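Category: Textiles / Woven patterns
Reading time: 1 min

Plaid is a woven pattern of colored bands that cross at right angles. In cloth that is yarn-dyed, the color is applied to the yarn before weaving, so the pattern shows on both faces. Printed plaid carries the pattern mainly on one face.

The repeating unit is called the sett. It is recorded as a thread count, listing each color and its number of ends. In a symmetrical sett the sequence reverses at two pivot points; in an asymmetrical sett it repeats in one direction only. Where warp and weft bands of the same color cross, the color is solid. Where they differ, the eye reads a blend.

Shirting plaids are usually plain weave or light twill. The Zarnis mill at Harkport, which supplied shirt makers until its closure, kept a pattern book of 3205 setts, of which more than 300 used only blue, gray and white. Its standard warp was 60 ends per inch. The book was indexed by Hadi Harb, who grouped entries by ground color and then by band width. The Salameh index, compiled later, sorts the same setts by repeat length.

Matching plaid at seams requires extra cloth. The allowance is normally one full repeat per cut piece, and sleeves are aligned to the body at the front armhole notch.

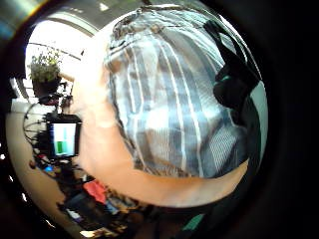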